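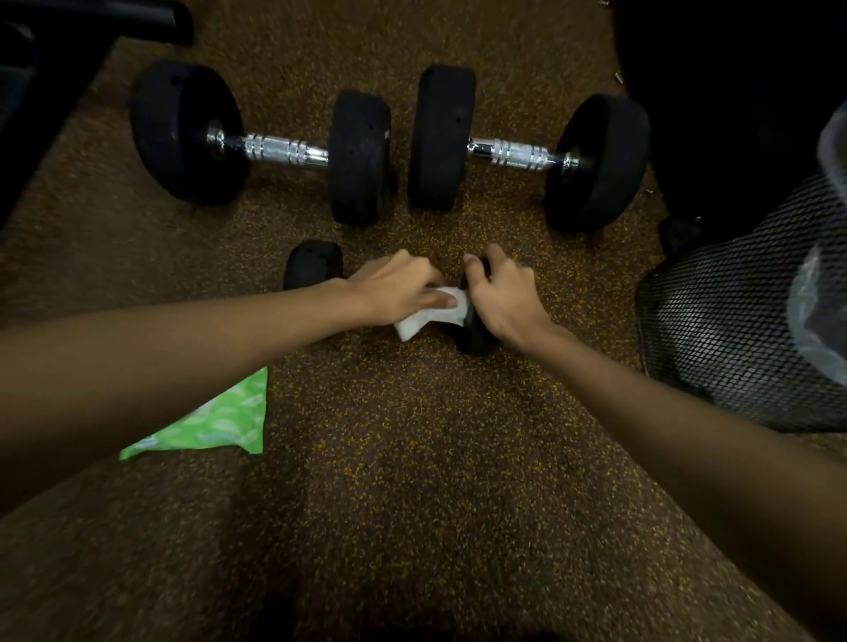
The Long Way Back to the Ambulance

When Yetunde Oyewole let her paramedic certificate expire, she did not think of it as a decision. Her mother was ill, the renewal letter went into a drawer, and the date passed. She had worked on ambulances in Fidton for 21 years. "I believed that somebody would call me," she says. "In my head I was still a paramedic. On the paper I was already not."

Fidton is a town with one hospital, one bridge and an ambulance station beside the river. In the last years the station has lost more people to retirement and to expired papers than it has gained from the schools. The region now runs a small return course for those who left and want to come back, and Oyewole was in its second group. I followed the group from the first evening until the final practical test in August.

The course takes place in Leckie, forty minutes by road from Fidton, in the upper floor of a former telephone office. The students come after work. One of them drives a bread van and begins his day at three in the morning, so he sleeps in the van before the lesson and another student knocks on the window at ten to six.

The head of the course is Tuulikki Lindqvist, who came from hospital nursing and has taught emergency medicine most of her life. She speaks quietly and does not like slides. In the first lesson she gave every student a blank sheet and asked them to write what they would do for a man of sixty who is pale, sweating and sitting on his kitchen floor. Then she collected the sheets and did not return them until the last week.

"The people who come back are difficult students," she told me. "They have good hands and old rules. A new student knows that he does not know. With the others I must first find what they learned long ago and what has changed after that, and it is different for each person."

What has changed is a lot. The drug doses that Oyewole could say in her sleep are partly not the same. The report, which she used to write with a pen on the back of her glove and later copy, goes into a tablet while the patient is still talking. The way of moving a person after a fall is much less strict about the hard board than it was. Gemechu Dinsa, who left the service to work in a warehouse and is the youngest in the group, said that the board was the hardest thing for him. He had been proud of how fast he could put someone on it.

The money is also a question. The course itself is free, but the practice shifts are not paid, and every student must do them inside a fixed period. Dinsa used all his vacation days. Oyewole did hers at night and slept in the afternoons. Two students stopped in the middle, both because of work, and Lindqvist is not happy when she speaks of it. She has asked for a longer period and has received, so far, a polite letter.

Cormac Ó Dubhghaill, who manages the Fidton station, would like to have all of them. His office has a window to the garage, and during our conversation he looked through it often. He explained the problem to me with the night schedule, which he prints in large letters and hangs beside the coffee machine. The empty places are marked with a green pen. "I can buy a vehicle in some months," he said. "A person who can stand in a stranger's bedroom at four in the morning and be calm, for this I need years. And some of these persons live in my town and sell shoes."

Not all of his crew agree with the idea. Ludger Frerichs has worked in Fidton almost as long as Oyewole did, and he was her partner for several winters. He likes her very much, he said, and he would still want to see her work before he sits in the front seat and lets her be alone in the back. He finds the return course too short. He kept his own papers in order every time, also in the year when his twins were born, and I understood that this was a part of his feeling.

I went with Oyewole on one of her practice nights. There were four calls. The third was a woman on Girkevmont Street, number 1043, on the top floor, who could not breathe well and was ashamed of her apartment. Oyewole was there as a student and was allowed to do little. She carried the bag, she measured the blood pressure, and she asked for the name of the cat. On the stairs the young paramedic in charge said to her, "You go first, you know this turn." It is a narrow turn, and she did know it.

The final practical test was held in Leckie, in the same room. On the last evening Lindqvist gave back the sheets from the first lesson. Oyewole read hers two times and laughed at one line, which she covered with her thumb when I came closer.

She passed. So did Dinsa, who needed a second attempt at the airway station. Her first paid shift in Fidton began at seven in the evening, and on the schedule beside the coffee machine the name next to hers was Frerichs.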